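Skista Community Laundry
Progress report to the Girkon Fund
Monday, May 16, 2022

Where things stand

The grant paid for three things: storage that lets damp washing breathe, a table people can fold on, and a room that doesn't make anyone want to leave their sheets in the dryer and run. We have the first two. The third is a matter of taste, and opinions have been shared with us freely.

Spending to date is $778 of the $800 awarded for fittings. We had a spreadsheet line called "surprises," and it was used up by the delivery charge, which should have surprised no one.

Baskets

Our old storage was a stack of cardboard boxes with the bottoms taped. Then re-taped. By March the tape was doing most of the work, and a box of clean towels went through the floor of its own container halfway across the room. We took this as the end of the trial period.

We looked at two replacements. The Kerekes crate was solid-sided and very handsome, and a damp bath mat left in it over a weekend came out smelling like a pond. The Namik basket is mesh and costs less. It is also the color of weak tea with a lot of milk in it, and we have decided to call that off-white. We ordered 8 of them.

They are bigger than they looked in the catalog. A full one of wet towels is too heavy for many of our regulars, so we now ask people to fill to halfway. Compliance is mixed. Several users have pointed out that if we wanted half-full baskets we could have bought smaller ones, and we have written that down.

The rim is smooth, so sleeves no longer snag on the way out, and the mesh lets us see at a glance whether somebody has left a load behind. Somebody usually has.

The folding table

The new tabletop is pale beige and shiny. It wipes down in one pass and nothing catches on it, a big step up from the old door on trestles, which had a keyhole. The shine does mean that every mark gets its moment. There is a thin brownish streak on it already, and we have tried dish soap, baking soda and a stern word. The next attempt is a paste recommended by the supplier, at our own cost.

The potted plant at the back of the table was not in the budget and has not been charged to you. It went in the same week as the table and has had more compliments than anything you paid for.
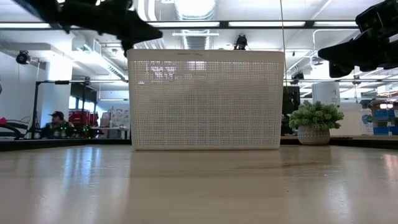 Use of the room

We said we would reach 70 households by this point in the year, and we have reached 70. We would love to claim careful planning. The last two signed up on Friday, one of them to get out of the rain.

Saturday mornings are full. Tuesday afternoons are so quiet that we have started doing our own washing then — at the normal rate, before you ask. We plan to move one of the evening sessions to Sunday and see who minds.

What has gone less well

The labeling. Each basket was meant to have a numbered tag so loads could be matched to the sign-in sheet. The stick-on tags don't stick to mesh, a fact that could have been discovered before ordering a full roll. We are switching to tie-on tags, and the roll is available to any project of yours that owns flat surfaces.

Sock recovery also remains poor. The lost sock box is full and we have yet to make a single match.

Next steps

Tie-on tags for all the baskets, out of the remaining $22.
A second attempt at the streak.
A low shelf by the dryers, so that baskets can be loaded without bending to the floor. We will send a separate request for this once we have a price that we can say out loud.

Receipts for the table and baskets are attached. The one for the baskets has been through the wash but is readable if held up to the window.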